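Print this page E-mail this page
Search this journal Enter keyword Go

4. Loan Patterns and Condition of Play Food Sets

4.1 Sources

The analysis in this section draws on the loan ledgers of the toy lending services in Likness, Skosura and Gallegos. The three services operate under separate boards but have shared a catalog since the merger of their purchasing accounts, and a set borrowed in one town may be returned in either of the others. Ledger entries were copied in full, including entries later struck through by desk staff, and were closed for the purposes of this study on 5 January 2021. Loans opened after that date are excluded even where the item had been reserved earlier.

The ledgers contain 685 loans of play food. Of these, 412 have a condition note at return. Six of the notes could not be read or referred to a different item number, which leaves 406 loans for the condition analysis. The remaining loans are used only in the discussion of loan length.
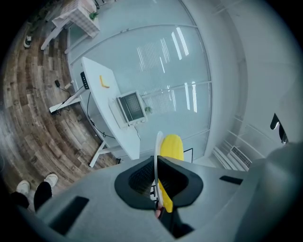 Play food was defined broadly. It includes molded fruit and vegetables, cloth bread and pastry, pretend cans and cartons, and the dishes supplied with them. Kitchen furniture, aprons and shopping carts were left out, as the services treat them as large items and lend them on different terms. Where a set combined food with a cash register or a scale, it was kept if the food pieces formed the larger part of the contents list taped inside the lid.

4.2 Length of loan

The standard loan in all three towns is three weeks, with one renewal allowed at the desk or by telephone. Play food was renewed more often than puzzles and less often than train sets. Skosura had the highest rate of renewal, which may reflect its shorter opening hours, although the ledgers give no reason for individual renewals and none was sought. Late returns were concentrated in September, when the school term begins and the Gallegos desk moves to its fall schedule.

A difficulty arises with sets that were returned to one town and entered late in another. The Penstead cataloging system, adopted partway through the period, records the date of entry and not the date on which the set was handed over. Where the paper slip survived, the slip date was preferred. Where it did not, the system date was kept and the loan was flagged in the working file.

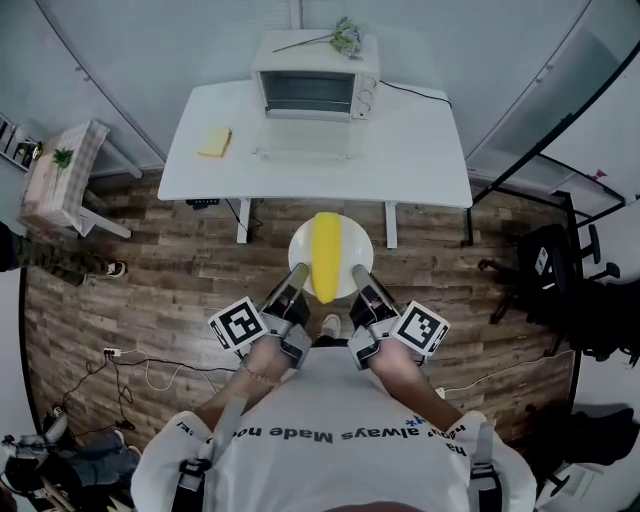

Figure 3. Person in a white short-sleeved T-shirt leaning over a floor space, seen from above.

4.3 Condition at return

Condition notes were written by desk staff in their own words and were coded afterward by two readers working separately. Disagreements were settled by returning to the ledger. The code list has four values: complete, complete with wear, incomplete, and withdrawn. "Wear" covers faded color, scratches, bite marks and softened edges. It does not cover ordinary dirt, which the services handle through a routine wash before the set goes back on the shelf.

Small round pieces were reported missing more often than long ones. Peas, eggs and cherries account for most of the replacement requests in the Likness ledger - the service there keeps a drawer of spares for the purpose - while carrots, bananas and ears of corn were seldom requested. Cloth pieces were rarely lost but were more likely to be withdrawn, in most cases after a seam had opened.

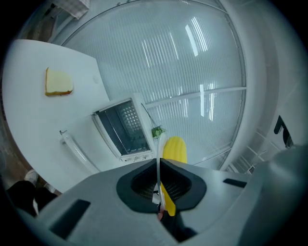

The notes are less reliable on the question of mixed sets. A family borrowing two sets at once may return them with pieces exchanged, and both sets will then pass a simple count. Gallegos staff began marking pieces with a dot of colored ink during the second year of the ledger. The marks wore off molded pieces within a few loans, and the practice was dropped. It follows that the number of sets coded as complete is likely to be somewhat high in all three towns. Table 2 gives the coded values by town without adjustment for this effect.

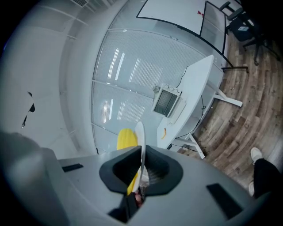
Figure 4. Yellow item with a ridged surface, resembling a corn cob, beside a flat white plate-like piece.

4.4 Replacement practice

None of the services had a written policy on replacement during the period. Likness replaced single pieces from stock. Skosura retired a set once the contents list could no longer be met and used what remained to fill gaps elsewhere. Gallegos amended the contents list by hand and continued to lend the set at its reduced size - a practice that keeps sets in circulation but makes comparison between early and late loans of the same item difficult. For this reason, item histories from Gallegos are reported from the most recent amendment only.

This site uses cookies to remember your settings. Accept Learn more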